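Categoria: Cosmética capilar > Fabrico e controlo > Listas de verificação

Inspeção da linha de enchimento – champô Flerari, unidade de Prasthorpe
Inspetor: Itsuki Kudo

1. Lava-olhos desobstruído. Conforme.
2. Fichas de segurança dos tensioativos junto à balança. Conforme; falta a do conservante. 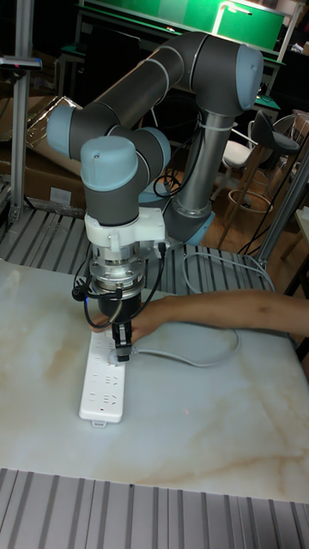 Última atualização da página: 24 de julho de 2020

3. Temperatura da fase aquosa antes da adição do perfume: máximo 40 °C. Conforme.
4. pH do lote 466 registado em duplicado. Não conforme – só há uma leitura. Repetir antes da libertação.
5. Luvas de nitrilo na pesagem do ácido cítrico. Conforme. 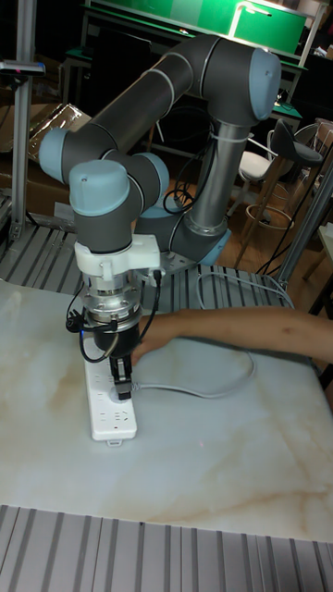
6. Torque das tampas: amostra de 13 frascos por lote. Dois frascos com fuga na rosca; lote retido.
7. Bacia de retenção sob o tambor de óleo de bétula. Conforme, limpar resíduos.
8. Rotulagem de alergénios segundo a fórmula em vigor. Verificar – o rótulo ainda é o de fevereiro.

Comentários

Catriona Aitken: No ponto 4, a segunda leitura é feita com o mesmo elétrodo?

Itsuki Kudo: Não. Elétrodo diferente, calibrado no mesmo turno.

Hideaki Mizuno: Falta a data de abertura nas soluções-tampão.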